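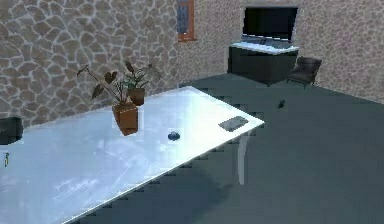

Potted plants on the long table.

Prekura allergy study: where we're up to

Hi Leonie,

You asked for something short you could read on the train, so I'm skipping the formal template this time and just telling you how it's going. The full spreadsheet is on Filo in the usual folder if you want to dig through it.

The big news is recruitment. We now have 33 people enrolled for the mast cell arm, and 18 of them have done both blood draws. I was worried about the Dredby clinic because they started so late, but they've been terrific and most of the recent sign-ups are theirs. Two people pulled out before Christmas (one moved interstate, one just hated needles, fair enough) and I've already taken them out of the totals.

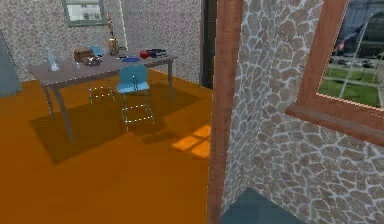
Page last changed: 12 January 2020

On the lab side, Hongjun Su has the basophil activation test running properly at last. We lost most of spring to a background problem, where the unstimulated cells were lighting up nearly as much as the ones we'd given the allergen. Hongjun tracked it to the delay between collection and processing. Samples that sat overnight were the noisy ones, so everything now gets processed the same day, and the negative controls look so much better! It does mean I can't book anybody in after lunch, and a few of our participants who work days have grumbled about that.

We've run the grass pollen panel on everyone with two draws and haven't started on dust mite. I don't want to say much about results yet. There's a spread in how strongly people's cells respond that doesn't line up neatly with their IgE levels, and I'd like to see the rest of the second draws before I get excited about it. Seven samples have to be repeated, all from the overnight batch.

Money: we're a bit over on consumables and well under on travel. The antibody order from Mühlbauer came in $600 higher than quoted because we had to switch to the smaller vials, and I've covered it out of travel for now. Could you let me know if you need a variation form for that? I couldn't work it out from the guidelines. Everything else is tracking to budget, and the centrifuge service is paid up.

What I'm after from you, apart from the form, is a yes or no on extending the symptom diary. At the moment people stop filling it in at the end of March, but a couple of the reactors told us they still get itchy eyes well into autumn and it seems silly to miss it. It's the same questions on the same app, so the only extra work is me chasing people who forget.

Still to do: the repeats, the remaining second draws, and the ethics amendment if you say yes to the diary. Hongjun is away for a fortnight from the end of the month so I'm trying to get the repeats done before then.

Ring me if any of this is confusing, I'm at my desk most mornings.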